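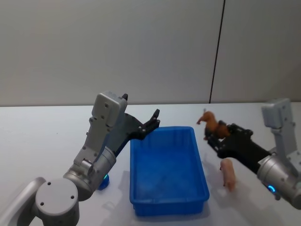
A blue bin on a white worktop.

About Gutdale Storage

Gutdale Storage supplies plastic bins, trays and crates to schools, workshops, surgeries and small warehouses. We sell them singly and in bulk, and we take them back when you have finished with them. The business was started by Róisín Foley, who had spent 13 years in the stockroom of a hardware wholesaler and was tired of ordering bins that came in the wrong size.

We have 2 units on the Bulby Road estate. The larger one holds stock and the smaller one is for sorting, washing and checking returns. The trade counter is at the front of the larger unit, and you can come in and handle anything before you buy it.

What we sell

Our list runs to 413 lines at present. Most are open bins in the plain rectangular shape, in blue, red, green, yellow and grey. Blue outsells the rest put together. We also keep stacking crates with lids, shallow trays for small parts, dividers, label holders and a few sizes of trolley.

The Sestus range is our own. The sides taper a little so that empty bins nest inside one another, and there is a lip around the rim to lift by. It comes in three depths. Lids are sold separately and fit all three.

Returns and second-hand

Customers with an account can send back any bin bought from us, in any condition. Returned bins are emptied, washed, dried and looked over on a white worktop under good light, where cracks and staining show up easily. Sound ones go back on sale at a lower price, marked as used. Split ones are sent off to be shredded and recycled.

Please take your labels off before sending bins back. We can do it for you but there is a small charge.

Who we work with

A good part of our trade is with schools restocking classrooms and art rooms. We also supply Mac an tSaoi, the joinery firm two doors down, who keep their fixings in our small-parts trays and have been customers from the first year.

Visiting and ordering

Orders can be placed by phone, by email or at the counter. Accounts are open to any school or registered business and normally take three working days to set up. Local deliveries go out in our own van and everything else goes by carrier. We close for one week every February for stocktaking.

Page last updated 17 November 2020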